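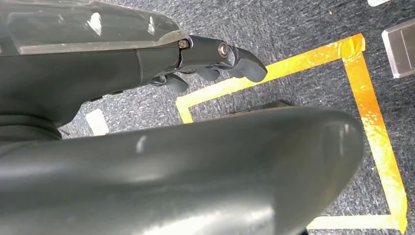
コラリー・プライアさんから、初回の水が真っ黒でびっくりした、毎週きちんと掃除機をかけていたのに、というお便りをいただきました。そうなんです、カーペットの毛足の奥には、掃除機では取りきれない細かい砂やほこりが思った以上に残っています。その水の色の変化を見るのが、Flarnuraを使う楽しみのひとつです!

第3章 はじめてのカーペット洗い

この章では、Flarnura カーペットリンサーの組み立てから最初の一部屋を洗い終えるまでを説明します。箱から出したばかりの方は、先に第2章の「部品の確認」をご覧ください。すでに何度かお使いの方は、3-3から読んでいただいてかまいません。

3-1 洗う前に

1. カーペットの裏かふちにある洗濯表示を確認します。水洗い不可の表示があるもの、シルクやレーヨンを含むもの、手織りのものには使用しないでください。

2. 目立たない場所で色落ちを調べます。家具の下や部屋の隅がおすすめです。薄めた洗浄液を白い布に含ませて軽く押さえ、布に色が移らなければ準備完了です。

3. 掃除機をゆっくりかけます。縦に一度、横に一度。髪の毛やペットの毛は吸い込み口に巻きつきやすいので、ここで丁寧に取っておくと後がぐっと楽になります。

4. 動かせる家具を移動します。動かせない家具の脚には、アルミホイルか付属の保護シートを巻いてください。金属の脚のさびや、木の脚の塗料がカーペットに移るのを防ぎます。

注意:床暖房は前日のうちに切っておいてください。温まった床では洗浄液が繊維の中で早く乾き、すすぎ残しの原因になります。

3-2 組み立て

1. 本体を平らな場所に置き、ハンドルを「カチッ」と音がするまで差し込みます。

2. ホースの太いほうを汚水タンク側、細いほうを清水タンク側につなぎます。逆にはつながらない形になっているので、入りにくいときは無理に押さず、向きを見直してください。

3. 吸い込み口を取り付け、左右のレバーを同時に倒します。片方だけが浮いていると、吸引力がかなり落ちます。

4. 汚水タンクのフロートが上下に軽く動くことを確かめます。タンクを外して振ると、コトコトと音がします。この音がすれば大丈夫!

メモ:ハンドルの高さは、立ったときにひじが軽く曲がる位置がちょうどよい目安です。低すぎると、一部屋終わるころには腰が痛くなります(開発中、私たちも何度も経験しました)。

3-3 洗浄液をつくる

1. 清水タンクを外し、ぬるま湯を「給水」の線まで入れます。熱湯は使わないでください。タンクが変形するほか、ウールが縮むことがあります。

2. 専用洗剤を計量カップで110 mL加えます。汚れがひどい場所でも、これより濃くする必要はありません。濃い液は泡が残り、その泡がまた汚れを呼んでしまいます。

3. ふたを閉め、タンクを静かに数回傾けて混ぜます。勢いよく振ると泡だらけになるのでご注意を。

4. タンクを本体に戻し、給水口のあたりに水がにじんでいないか見ます。

警告:塩素系漂白剤、アルコール、市販の染み抜き剤を清水タンクに入れないでください。有害なガスの発生や故障につながります。

3-4 洗う

いよいよ本番です。部屋のいちばん奥から始めて、出口に向かって下がりながら進めます。濡れたところを踏まずに済みますし、洗い終えた面が目の前に広がっていくのはなかなか気持ちのよいものです。

1. 電源を入れ、5秒ほど待ちます。モーターの音が一定になったら始められます。

2. 散水レバーを握ったまま、腕の長さ分だけ手前に引きます。速さは、歩くよりずっとゆっくり。

3. レバーを離し、同じ場所をもう一度引いて水を吸い取ります。透明な窓を流れる水がほとんど見えなくなるまで、繰り返してください。

4. 隣の列に移ります。前の列と少し重なるように引くと、筋が残りません。

5. 汚水タンクが満水になると、フロートが上がって音が高くなります。すぐに電源を切り、中身を捨ててください。

6. 全体を洗い終えたら、清水タンクをきれいなぬるま湯に入れ替え、同じ手順ですすぎます。この工程を省くと、乾いたあとの手触りがべたつきます。

メモ:古い染みには、洗う前に洗浄液を霧吹きで吹きつけ、12分置くと効果的です。1か所に使う量は最大500 mLまで。それ以上は裏地まで染み込み、乾きにくくなります。紅茶やコーヒーの染みは一度で消えなくても、翌週にもう一度試すと薄くなることがよくあります。あきらめないでくださいね!

注意:こすらないこと。毛足が乱れ、そこだけ色が違って見えるようになります。

3-5 乾かす

1. 窓を二か所開けて風の通り道をつくります。雨の日は除湿機か扇風機をお使いください。

2. 柔らかいブラシで、毛並みを一方向にそろえます。湿っているうちのほうがきれいに起き上がります。

3. 24時間は家具を戻さず、なるべく上を歩かないようにします。毛足の長いものや裏地の厚いものは、さらに時間がかかります。

4. 手のひらを押し当てて、ひんやりした感じがなくなれば乾燥完了です。

3-6 使ったあとの手入れ

1. 電源プラグを抜き、両方のタンクを空にします。

2. 汚水タンクを水で洗い、フロートのまわりの糸くずを取り除きます。臭いの原因はたいていここです。

3. 吸い込み口のレバーを起こして外し、流水ですすぎます。細い溝には使い古しの歯ブラシがぴったりです。

4. 部品をすべて日陰で乾かしてから組み立て、ホースは折れ曲がらないように大きな輪にして掛けておきます。

メモ:2月など冷え込む時期に物置で保管するときは、ホースの中の水も抜いてください。凍ると継ぎ目が割れることがあります。

3-7 困ったときは

水が出ない
清水タンクが奥まで入っていますか。一度外し、上からしっかり押し込んでください。

吸い込みが弱い
吸い込み口の左右のレバー、汚水タンクのふた、ホースのつなぎ目の順に確認します。

乾いたあとに染みが戻ってきた
裏地に残った汚れが、乾くときに表面へ上がってきたものです。洗剤を入れないぬるま湯で軽くすすぎ、いつもより多めに吸い取ってください。

泡がタンクいっぱいになる
以前に使ったカーペット用洗剤が繊維に残っている可能性があります。最初の一回は洗剤なしで洗い、泡が落ち着いてから3-3に進みます。

交換用パッキンと専用洗剤は、Brarentのプラーンコム営業所でお求めいただけます。ご注文の際は、本体底面の型番をお知らせください。

改訂:2026年9月23日(3-4に染みの前処理を追加)
編集:プラヴェシュ・ステイン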